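How to budget for a small screwdriving cell
Aug 16, 2022
By Said Tahiri

Start with the job. Write down which screws you drive, how many per part, and how long a person takes now. At Belhaj we did this for junction box lids before asking for any quotes.

Step 1: Split the quote. Ask the supplier to price the arm, the gripper, the screwdriver and the controller on separate lines. Our first quote, from Leltov, came as a single total and we sent it back.

Step 2: Add the small items. Spare bits, gripper fingers, cables and fixtures came to $2,932 for us, and none of it was in the quote. Order two sets of fingers. They get scratched and you will want a spare on the shelf.

Step 3: Budget for setup time. Aicha Abdel Hamid did our programming and needed 15 working days, including the hole positions for the lid. Count those days at full labor cost.

Step 4: Test on your own parts. Send the supplier real boxes and terminal blocks, with the same paint and wear you see on the line. Clean samples hide problems with grip and alignment.

Step 5: Check the calendar. Get the delivery date in writing. If your budget year closes in December, place the order early enough for the invoice to land before then.

Keep the signed quote and the parts list in the same folder. You will need both when you reorder.

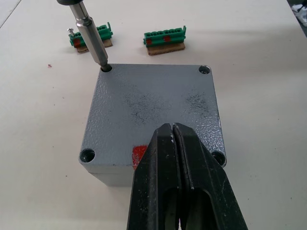
Driver at a corner hole of the junction box lid, with terminal blocks behind.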